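Stodeck Sorting Games: we look for families and adults to try our table sets

Prelstead, 12 August 2019
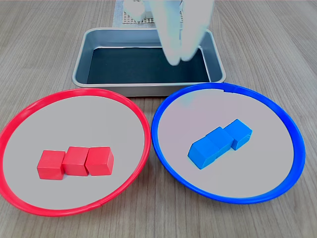
Stodeck is a small workshop that makes sorting and matching games for home, kindergarten and therapy rooms. Our games are simple. There are cubes, there are plates with a colored rim, and there is a tray where the cubes wait before the game begins. The player takes a cube from the tray and puts it on the plate of the same color. After this the rules can become harder, for example the cubes must stand in a row, or red must go to blue and blue to red.

Before we print the final rule booklet we would like to see how people play who did not help us to invent the game. For this we are looking for participants in Prelstead and the villages near it.

Who can take part

Children from 6 years, together with one parent or another adult who is responsible for them. Adults of every age, also without children. We are especially happy to hear from people who have difficulty with small hand movements, and from older people. You do not need to be good at games. If you have already tested our first set in June, please leave the place to another person this time.

Players who do not see the difference between red and blue very well are also welcome. Please write this in your message, so we can prepare the right set for you.

What you will do

You sit at a table with one of our team and play four short rounds. In the first round you get no explanation, only the tray and two plates. In the second round you read the rules and play again. The third and fourth rounds are with the Lernar cards, which show the pattern you must build on the plate. At the end we ask you some questions: was the cube easy to hold, was the plate too big or too small for your table at home, which sentence in the rules was not clear. Please tell us also the bad things – this is more useful for us than compliments.

One visit takes 82 minutes with the break. There is juice, coffee and cake. Please tell us about allergies.

Where

Bauerfeind House, second floor, room 106. There is an elevator. The entrance is from the yard, not from the street, and the bell has the name Stodeck. Parking in the yard is possible but there are few places, so the bus is better.

What you get

Each participant receives one complete game set when it is finished, and we pay the bus ticket for you and for the accompanying adult. We can not pay for the time.

Your data

We write down your age, your answers and the time for each round. Your name is kept on a separate list, and we delete this list when the sets are sent out.

How to apply

Send a short letter to Stodeck, P.O. Box 2036, Prelstead, or put it in our mailbox in the yard. Please write your age, the hours when you are free, and a telephone number. For children the letter must be signed by a parent. We call everybody back, also when all places are already taken – then you can stay on the list for the next game.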